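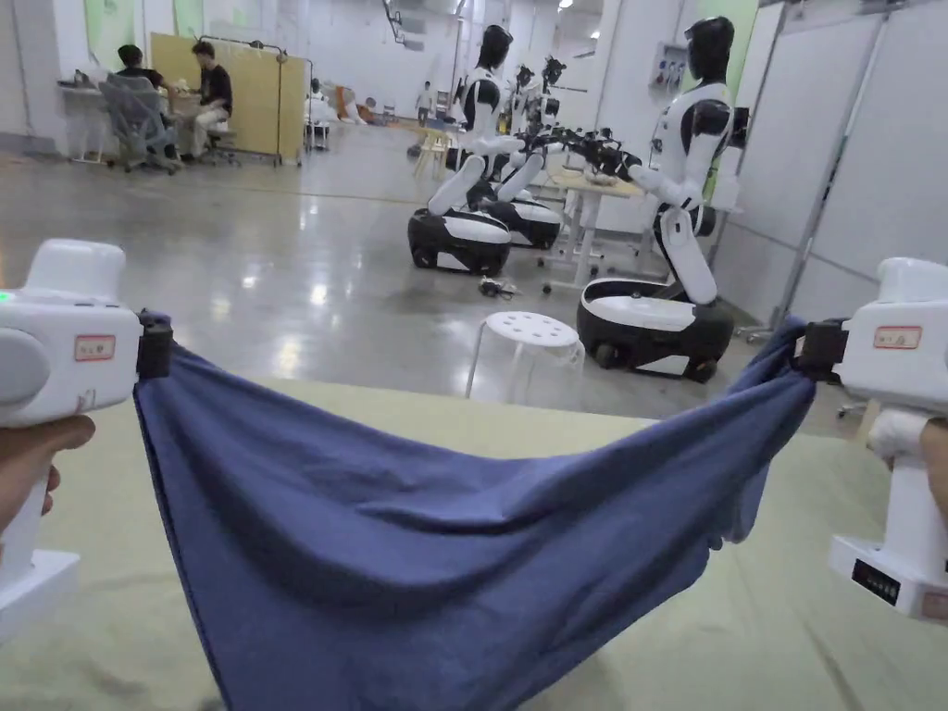

The Second Race at Zindumness

A short story from our March fiction page, for anyone who has ever stood in a wet field at six in the morning and been completely happy about it.

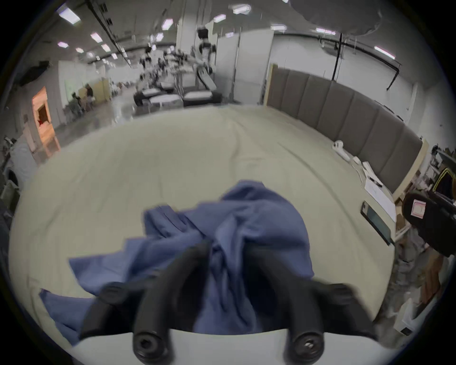 Craig Gillies

The Foton died on the last hill before the track, which was very decent of it, because any other hill would have finished us. My sister put it in neutral and we rolled the whole way down into the paddock with the lights off and the bike rocking in its straps behind us, and a man in a yellow coat waved us into a space as if people arrived like that every week.

"Lovely and quiet, your van," he said.

"It's the new model," said my sister.

I was nineteen and I had 111 on my number boards and a Jilterico between my knees, or I would have once we'd got it out. If you've never ridden one, oh, you've missed something! It was four years old and had been looked after by three different people with three different ideas. The front brake was superb. The back brake was a rumour. But when you opened it up out of a corner it made a noise like a wardrobe going down the stairs, and it went, and it kept on going, and I loved it more than I have loved some relatives.

Zindumness is a proper track. Sand at the bottom, clay at the top, and in between a long off-camber sweep round the back of the hill where the wind comes straight off the sea and tries to take your helmet. There were 40 of us on the line for the first race. Yule was there with his awning and his carpet and his mechanic. He had a coffee machine. I wanted to dislike him, but he'd lent my sister a chain splitter before breakfast and shown her the trick with the rear sprocket, so I had to let that go.

The first race I will describe quickly. I got a dreadful start, I fell off in the sand, I got up, I passed a few people, I fell off in the clay. I came in twenty-eighth with grass in my vents. And I was grinning so hard my cheeks were stuck to the padding.

"What are you so pleased about?" said my sister.

"The sweep," I said. "There's a line up high. Right up by the fence. Nobody's using it."

"They're not using it because there's a ditch."

"Before the ditch, though!"

She went very still, the way she does when she's doing sums. Then she picked up the wrench and took two clicks off the rebound, and changed her mind, and put one back.

We ate our sandwiches on the tailgate. The prize money for the day was 300 for the winner and then it dropped off like a cliff, and we had already spent our share of it several times over. The Foton needed an injector pump. The Jilterico needed a top end. We'd borrowed 3000 from our mum to do the season and she'd written it on the calendar in the kitchen, in pencil, in the square for the last day of October, with a small picture of a motorbike next to it. I used to think about that picture on start lines. I don't know why it made me so calm.

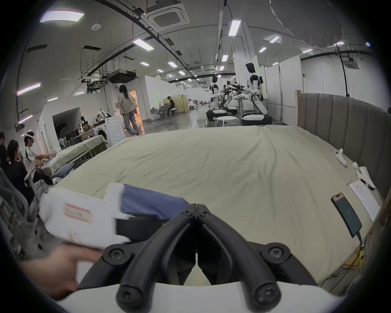
Blue cloth and white on a big creased sheet.

The second race went off just after two. The rain had stopped and the clay had that shine on it, and I had picked the gate right out on the end where the ground was ugly and the good riders wouldn't go.

The gate dropped. I can still feel it! The back wheel bit, for once in its life, and I went round the outside of half the field with my elbows up and somebody's boot in my ribs. Eleventh into the sand. Ninth out of it. I was breathing like a horse. We came up the hill in a long roaring string and everyone ahead of me dropped down for the bottom of the sweep, where the rut was, and I went up.

There was grip up there. There was so much grip. It was just turf, plain sheep-bitten turf, with the fence posts flicking past my left hand, and I was looking down on the top of people's helmets. I came off the end of it with the ditch opening up in front of me like a mouth, turned the thing on that wonderful front brake, and dropped back on to the track in sixth.

I did it again on the next lap. Fifth. On the lap after that there was someone else's tyre mark on my turf, and I knew without looking whose it was, because only one person there was clever enough to have been watching.

Yule came by me on the clay with two laps to go. He stuck his left leg out and gave it a little shake as he went, a thank-you, the way lorry drivers flash their lights. He won it. I hung on to fifth with my arms gone to string and the wardrobe falling down every stair in the county.

My sister was on the fence by the finish. She had the pit board held over her head and she hadn't written a position on it or a time. She had drawn a motorbike.

We got 30 quid and a tow to the main road from a man with a coffee machine.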